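Corn on a grey worktop – notes for the Flokdale talk, November 2018

Village hall, doors at 2. Bring the extension lead, and ask if the heating can go on early.

1. Hello and why corn

Say hello, thank them for coming out on a Monday. Ask who's got an electric pot at home and who's got one still in its box (I bet it's half!). Mine sat in the cupboard at Phelan for 14 months before I gave it a go, so no judging from me.

Corn is where I always start people off. You can't do much wrong with it, it needs no chopping, and children will eat it before they'll eat anything else on the plate. Tell the story from the Colatdale fete, when I'd promised 91 portions and the butter ran out by lunchtime. Keep it short, it goes on a bit when I tell it properly.

2. What you need out 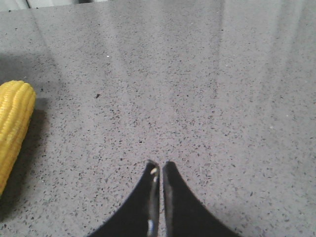
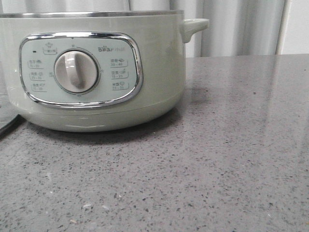
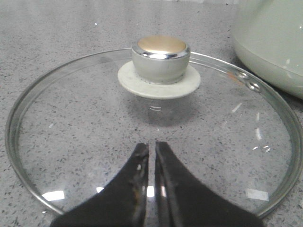 3. The dial

Spend a bit of time on this, it's what puts people off. The pot in the slides is a Bear, pale green, with the labels in Chinese, and I can't read a word of it! There are little food pictures though, and numbers next to them. One looks like 15-20 and another 25-35. I take those as minutes and I've not come unstuck yet. Tell them to stick a bit of tape on with their own words if they're going to share it with the family.

Someone will ask if you have to buy a fancy one. No. Any pot with a lid that fits will do, on the hob if you like.

4. Lids

I do love a glass lid. You can have a nosy without letting all the steam out, and I am a terrible one for lifting lids. Mention putting it down flat on the worktop, well back – mine at home went off the draining board last December and I was finding bits for weeks. Check the knob's tight now and then too, they do work loose.

5. Wiping down

Speckled worktops hide crumbs beautifully, so run your hand over as well as looking. Same for butter. Damp cloth, then a dry one.

6. Questions, then tea

Recipe sheets are in the Prokden bag, page 317 is the one with the chilli butter. Remind them the raffle's at the end. Take the pot off the table before people start crowding round, and don't forget the lead again.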